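6 min read

Speaker notes: Plastic Pipe for People Who Rent
Talk by Benedicta Appiah, Mikdale repair evening

Start before everyone has sat down. They never all sit down.

Open with the kitchen story. I paid 380 dollars to have a dripping faucet replaced, and the plumber was gone before my tea had cooled. Pause for the groan. Thomas Sorrentino will groan anyway, he was once charged more.

Then get to the point: most of what scares people about plumbing is behind the wall, so tonight we look at it with no wall. Chrome faucet, curved spout, the chrome trim plate that hides the ugly part, and behind that the white pipe and fittings you have been paying other people to look at. 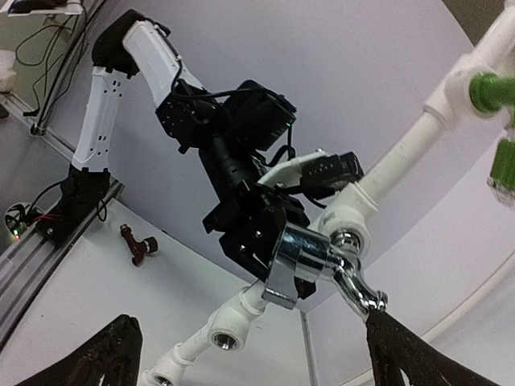
1. Find the valve first
Green handles, coming off the white pipe. Ask who knows where the shutoff is at home. Wait. Let the silence do its work. Ifor Probert will raise his hand and then describe his water meter.

2. Elbows and tees
An elbow turns a corner, a tee makes a branch. That is most of the vocabulary. Point out the threaded outlets with nothing screwed into them and ask what happens if you open the water now. Somebody always says "it leaks," in the tone of a person who has done it.

3. Tape
Wrap it the way the threads turn. I got this wrong for two years and blamed the faucet. Hand-tight, then the wrench, then stop. The extra half turn is how fittings crack.

If time is short, skip the Charvát wrench debate. Kwaku has opinions and will share them at the coffee table regardless.

Last slide: towels. Bring two.

14 shares | 2 comments
We use cookies to improve your visit. Accept / Manage settings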